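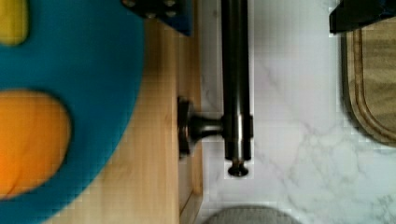 When should the gripper on a kitchen robot be checked?
At the start of every working day, before the arm is allowed to touch anything, and again after any contact that the controller logs as a fault.

CHAPTER 6
Looking After a Countertop Manipulator

The machines in the last chapter were bolted to a floor and fenced in. They did one job, and the parts came to them in the same position every time. This chapter deals with a single arm that works over an ordinary kitchen counter. The cell is smaller and the forces are lower, but the upkeep takes more attention, and most of it falls on the person who runs the arm day to day.

We will use one machine throughout, the Piras arm installed in the test kitchen at Fultlow. It carries a two-finger gripper with black fingers and a small camera at the wrist. The maintenance record we quote from was kept by Ans Michiels, the technician in charge of the cell. When this chapter was drafted, the arm had 2,152 hours on it.

6.1 What has to be kept in order

Three parts of the cell drift with use. The first is the gripper. Finger pads wear at the tips, and the two fingers stop closing evenly. The second is the wrist camera. Its bracket can loosen, and a lens near a stove or a toaster picks up grease. The third is the work surface, which students often leave out because it has no moving parts. To the controller, the counter is part of the machine. Its height and its edges are stored as numbers, and if the arm base shifts against them, every motion near the surface is wrong by the same amount.

Michiels gives each of these its own page in the record. An entry has a date, the hour reading, what was found and what was done. The entry for March 23, 2022 reads in full: "Left pad worn at tip. Both pads replaced. Closed on gauge, even. Camera bracket tight. Lens cleaned." A longer entry would be no more useful.

6.2 The counter as a fixture

In a factory cell the fixture is a steel plate with pins. In a kitchen it is whatever the counter happens to be. A white marble top with gray veins is flat and stiff, so it makes a good reference for height. It is less helpful to the camera, and the veins should not be used as landmarks.

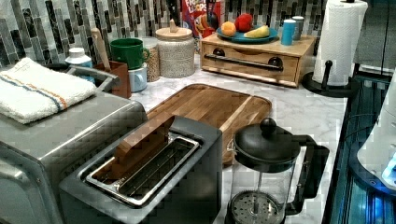

Height is set first. Place the gauge block on bare stone, bring the closed fingers down at the slowest speed, and stop at first contact. Record the value. Repeat at a second point as far from the first as the arm will reach. If the two values differ by more than the limit given in the machine's manual, the base is tilted and must be shimmed before anything else is done.

Objects that stay on the counter come next. A drawer box, an appliance or a paper towel holder is entered in the controller as a keep-out volume, with a margin on every side the arm can reach. Handles need special care. A long bar handle stands out from the drawer it belongs to, and a volume drawn around the drawer alone will let a finger strike the bar. Draw the volume around the handle and switch it off only for the tasks that open the drawer.

Low, flat things cause a different kind of error. A cutting board raises the surface by its own thickness. If the arm is told to reach down to counter height over a board, it will press into the wood, and the pads will take the load. Enter the board as a second surface with its own height, and take that height again whenever the board is changed.

6.3 The daily check

The check below is done with the arm in slow mode and one hand on the stop button.

1. Wipe the finger pads with a damp cloth and look at the tips.
2. Close the gripper on the gauge block. Both pads should meet it together.
3. Try the camera bracket by hand. Tighten it if it moves.
4. Clean the lens with a dry lens cloth.
5. Bring the arm to the height point and compare the reading with the last one.
6. Open and close the gripper 40 times and listen for a change in sound.

Step 6 is the one most often skipped. A dry slide can be heard well before it shows up in the readings. At Fultlow the slide is greased in December along with the yearly service, and at other times only if this step calls for it. Use the grease named in the manual. The Dratirden lubricant used on the older Vurkdale arms in Chapter 4 is too heavy for this slide.

If any step fails, write it down before correcting it. The next section takes up pad replacement, beginning with how to remove the old pad without marking the finger.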